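Skaddale Equipment Support
Ticket 1964
Subject: Hand-held gripper comparison, intermittent loss of position tracking
Site: Plakusden, upper hall
Priority: Normal
Status: Closed, with one follow-up item

Summary of request

The Plakusden site requested assistance with the comparison of two hand-held gripper models, the Uibo and the Grustinthorpe. Both units are being evaluated as a means of recording manual tasks for later use on a fixed arm. The site reported that recordings made with the Uibo unit showed sudden jumps in the estimated position of the tool, while recordings made with the Grustinthorpe unit on the same tasks did not. The site asked whether the Uibo unit should be returned as defective.

Equipment and settings as reported

Both units were running the firmware delivered with them in March. Camera exposure was set to automatic on the Uibo and to a fixed value on the Grustinthorpe. The operators had been instructed to use the default settings on each unit, and the difference in exposure mode was therefore not noted at the time of the first recordings. Each unit was connected to its own recorder. The clocks on the recorders were synchronized at the start of each session.

The test plan called for 78 recordings per unit: pick up a bottle, move it to a second position, set it down, and return the tool to the starting point. A recording was to be marked as failed if the estimated position changed by more than 24 millimeters between consecutive frames.

Log

Entry 1. Ticket received and assigned. Requested the raw recordings, the calibration files for both units, and a written account of how the operators moved between work positions.

Entry 2. Files received. The calibration file for the Uibo unit was complete and passed the standard check. The jaw opening values were within tolerance throughout, including in the recordings marked as failed. The fault is confined to the position estimate and does not affect the measured opening of the jaws.

Entry 3. Reviewed the failed recordings. In most of them the jump occurs as the operator turns the tool upward or swings it toward a bright part of the hall. The estimate recovers once the tool is again directed at the work surface. This pattern is not typical of a loose camera mount, in which case the error would normally remain after the jump.

Entry 4. Asked the site to exchange the recorders and cables between the two units and to repeat a short series. The jumps remained with the Uibo unit. Recorder and cable were ruled out.

Entry 5. Asked the site to shake the Uibo unit gently while it was pointed at a stationary marker and to send the result. No jump was recorded. The camera mount was inspected by the site and found to be tight.

Entry 6. Considered the surroundings. The position estimate depends on fixed features that the camera can follow from one frame to the next. With the tool pointed at the ceiling, the camera has repeated parallel ribs and a bright fluorescent fixture to work with, and the ribs are difficult to tell apart. Automatic exposure makes the matter worse — when a bright light enters the view, the image darkens and weaker features are lost.

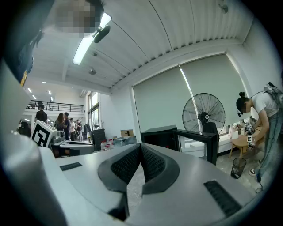

Čestmír Zeman: We would like it on record that the Grustinthorpe was swung around just as much as the Uibo, and by the same people. If the ceiling is to blame, we do not see why only one unit should suffer from it. We are also reluctant to tell operators to keep the tool pointed down, as natural movement was the reason for choosing a hand-held gripper in the first place.

Entry 7. Reply to the site. The objection is reasonable. The two units were exposed to the same surroundings but not with the same camera settings, and the comparison cannot be considered fair until that has been corrected. No restriction on operator movement is requested at this stage. The site was asked to set the Uibo unit to fixed exposure, repeat the calibration, and record the full series again with both units in alternating order.

Entry 8. The site reported that the exposure setting returned to automatic after each restart of the Uibo unit. This is a known behavior when the setting is changed from the preview screen. The change must be made under Device, Camera, Stored Profile, and saved before the preview is opened. Instructions were sent and the site confirmed that the setting was retained.

Entry 9. New recordings received. With fixed exposure, 3 of the 78 Uibo recordings were marked as failed. All of the Grustinthorpe recordings passed. The remaining failures on the Uibo took place during fast upward turns and were brief.

Finding

The Uibo unit is not defective and should not be returned. The principal cause of the reported fault was automatic exposure in a room with strong differences in brightness. A smaller difference between the models remains. It may be related to the field of view of the camera, but this was not tested under the present ticket.

Follow-up

The site will repeat the fast upward turns with additional markers placed above working height and will submit the recordings under a new ticket. The earlier Uibo recordings made with automatic exposure are to be kept but excluded from the comparison table. The operator sheet for Plakusden has been amended to include a check of the exposure mode before each session.

Ticket closed with the agreement of the site.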